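Nadelvlies-Bodenbelag

Nadelvlies (auch Nadelfilz genannt) ist ein textiler Bodenbelag, bei dem die Fasern nicht gewebt und nicht geknüpft, sondern mit vielen Nadeln mechanisch verfestigt werden. Er gehört zur größeren Gruppe der textilen Beläge, zu der auch die gewebten, die getufteten und die geflockten Teppichböden gehören. Verwendet wird er vor allem in Büros, Schulen, Werkräumen, Messehallen und Treppenhäusern.

Begriff und Abgrenzung

In der Umgangssprache wird fast jeder flache, harte Teppichboden als Nadelfilz bezeichnet. Das ist fachlich nicht ganz richtig. Ein Filz im engeren Sinn entsteht aus Wolle, deren Schuppen sich unter Wärme, Feuchtigkeit und Druck ineinander verhaken. Beim Nadelvlies werden dagegen meist synthetische Fasern benutzt, vor allem Polypropylen und Polyamid, die von selbst nicht filzen können. Ein flach gewebter Belag wiederum besitzt Kette und Schuss und zeigt deshalb eine regelmäßige Struktur. Von weitem sind die beiden Arten manchmal schwer zu unterscheiden, an einer Schnittkante sieht man es dagegen sofort.

Herstellung

Am Anfang stehen Stapelfasern, die in Ballen geliefert werden. Sie werden geöffnet, gemischt und auf einer Krempel zu einem dünnen Flor ausgerichtet. Mehrere Lagen von diesem Flor werden kreuzweise übereinander gelegt. Danach läuft das Material durch die Nadelmaschine. Deren Nadeln haben kleine Widerhaken und ziehen bei jedem Einstich einige Fasern senkrecht durch das Vlies. Je dichter die Einstiche liegen, desto fester wird der Belag.

Zum Schluss wird die Unterseite mit einem Bindemittel getränkt, häufig mit einer Dispersion auf Basis von Latex. Bei manchen Qualitäten wird der ganze Querschnitt imprägniert, was den Belag steifer macht und das Ausfransen an den Kanten verhindert. Die Färbung geschieht in der Regel schon in der Faser (Spinnfärbung). Graue und anthrazitfarbene Töne entstehen oft durch das Mischen von hellen und dunklen Fasern, wodurch die Fläche leicht meliert wirkt und Staub weniger auffällt.

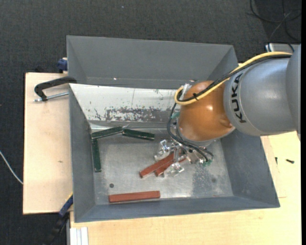 Eigenschaften

Die Dicke des Belages, die Faserart und die Dichte bestimmen, für welche Belastung er geeignet ist. Grobe Fasern geben dem Belag eine hohe Widerstandsfähigkeit gegen Abrieb, feine Fasern machen ihn weicher. Der Trittschall wird gedämpft, allerdings weniger als bei einem Schlingen- oder Veloursteppich. Für Stuhlrollen ist Nadelvlies gut geeignet, weil keine Schlingen vorhanden sind, die herausgezogen werden können.

Ein Nachteil ist die elektrostatische Aufladung bei trockener Raumluft. Man begegnet ihr mit leitfähigen Fasern aus Kohlenstoff oder Metall, die in kleiner Menge beigemischt werden, und bei höheren Anforderungen mit einem ableitfähigen Kleber.

Verlegung

Der Untergrund muss eben, trocken und frei von Rissen sein. Die Bahnen werden vor der Verlegung ausgerollt und sollen sich an das Klima des Raumes anpassen. Es ist üblich, alle Bahnen in derselben Richtung zu verlegen, weil sonst Farbunterschiede sichtbar werden können. Auf großen Flächen wird vollflächig geklebt, in kleinen Zimmern genügt gelegentlich eine Fixierung. Neben der Bahnenware gibt es Fliesen, die sich bei Beschädigung einzeln austauschen lassen.

Eine Besonderheit des deutschen Sprachgebietes ist der sogenannte Kugelgarnbelag, der oft mit dem Nadelvlies verwechselt wird. Er besteht aus kleinen Faserkugeln, die mit dem Träger vernadelt werden, und hat eine körnige Oberfläche.

Reinigung und Pflege

Für die tägliche Pflege wird ein Staubsauger mit Bürstwalze verwendet. Flecken sollen möglichst bald mit einem saugfähigen Tuch abgetupft werden, immer vom Rand zur Mitte. Starkes Reiben raut die Oberfläche auf und hinterlässt eine helle Stelle. Die Grundreinigung erfolgt durch Sprühextraktion. Dabei ist darauf zu achten, dass der Belag nicht zu nass wird, denn zu viel Wasser kann bei älteren Klebern zur Ablösung führen.

Siehe auch

Teppichboden
Tufting
Vliesstoff
Trittschalldämmung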